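Out in the garden until bedtime

Wooden climbing frames are having a lovely second life, and the back gardens of Clollwood are the place to see it

There is a particular sort of noise a garden makes when there's a climbing frame in it. You can hear it from the lane behind Samley Road in Clollwood, where four gardens in a row have one, and by half past three on a dry afternoon all four are in use. It's a mix of thumping feet, arguments about whose turn it is and the odd triumphant shout from the top of a ladder. I love it!

I came here to look at frames that have been round the block a bit. New ones are wonderful, of course, but a big wooden set costs a small fortune, and families grow out of them long before the timber gives up. So they get passed along. The Clollwood swap list started in March with a single swing seat and now has 43 households on it, all trading slides, ropes, monkey bars and those little plastic telescopes that every child under six goes straight for.

The star of the lane is an old Nundik tower, the tall model with the sloping roof and two platforms. It came in 188 pieces, not counting bolts, and the family who took it on laid the whole lot out on the lawn before they touched a spanner. It took them 2 weekends. They sanded the rungs, gave everything a coat of child-safe stain in a soft green and swapped the tired rope for a new one. The total spend was £841, and that includes the rubber matting, a longer slide and a great deal of stain (they bought too much, and next door's shed is now green as well). 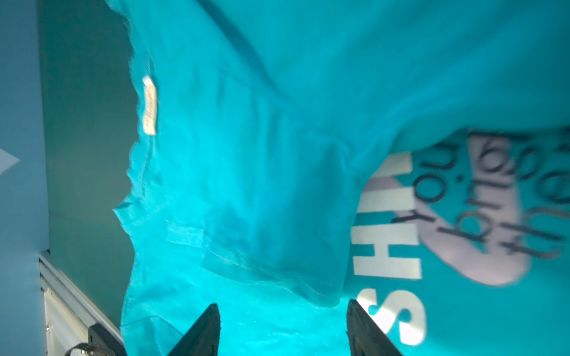
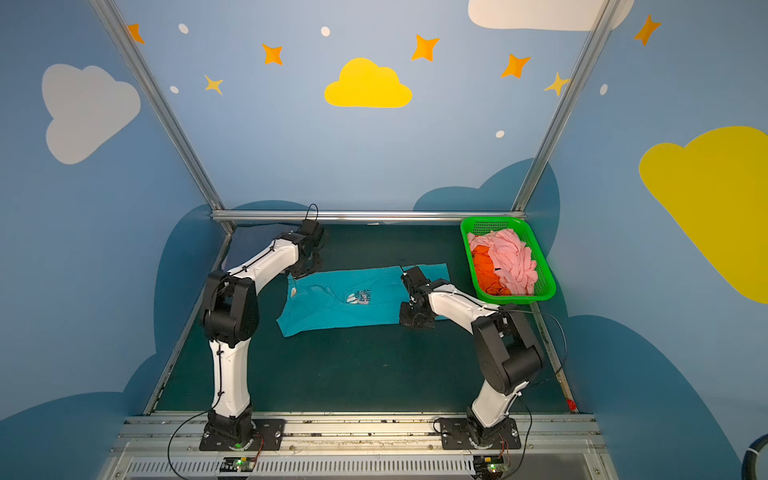 One neighbour, asked whether a second-hand frame was really worth the bother, said she'd do it again tomorrow, but she'd check the ground first. Hers stood on a slight slope and the swing always drifted towards the fence, so in the end the whole thing had to come down and go up again a metre to the left.

It's good advice. Get a long spirit level out before anything else, and push a screwdriver into the feet of the posts while you're there - if it sinks in, the wood is soft and that post needs replacing. Look at the swing hooks too. The Odoi type, with the closed loop, is the one people on the list ask for most, and a pair turns up every month or so.

Leave plenty of space at the bottom of the slide. Children don't stop where the slide stops, they carry on into whatever is there, and in one Samley Road garden that was the rhubarb. It has since been moved to a pot by the back door, where it's doing very well.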